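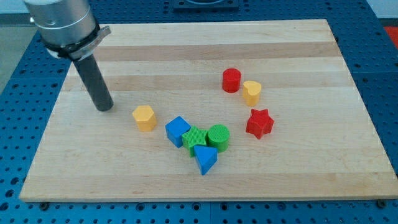 Hirkwood Toy Library, Sorting & Repairs Desk

Posted in: Borrowing, Blocks, Small Parts
June | By Fahad Khattak

Shape Blocks: Your Questions, Mostly Answered

What's in a block set?
Small shapes in red, yellow, blue and green. You'll get cubes, cylinders, hexagons, stars and hearts. The exact mix is printed on the card inside the lid, which is the first thing most children remove.

Why do some blocks feel ribbed and others smooth?
They come from different batches. We gave up separating them around the time we gave up separating the puzzles. Both kinds go through the same sorter holes, with varying amounts of force.

My child says the yellow one is a nut, as in nuts and bolts. Is it?
It's a hexagon. We admire the thinking.

Do I have to sort them by color before I bring them back?
No. By shape would be lovely. In the bag would be enough.

We lost a star. What happens now?
Look under the car seat. Then look again, with a flashlight. If it's still gone after 4 weeks, we swap in a spare from the odds bin and you owe us nothing but a sheepish expression.

How many spares do you have?
At the last stocktake, 600 loose blocks, a startling share of them hearts. If you're missing a heart, please come in. You'd be doing us a favor.

Can I wash them?
Warm water and dish soap, then a towel. Skip the dishwasher, especially for painted pieces. The Mohmand branch tried it and now has a set in what they call "pastels."

What should we play on?
Something flat. A maple board like the one on our sorting table is excellent, and so is a large cutting board, provided you've had a word with the onions first. Cylinders roll on carpet too, only more slowly and in the direction of the couch.

Can I borrow two sets at once?
Yes, if you accept that you'll be returning one very large set.

Where do I drop them off?
At the Jevgate Street counter until 4 p.m. After that, use the returns hatch. Please tie the bag. We can hear it when you don't.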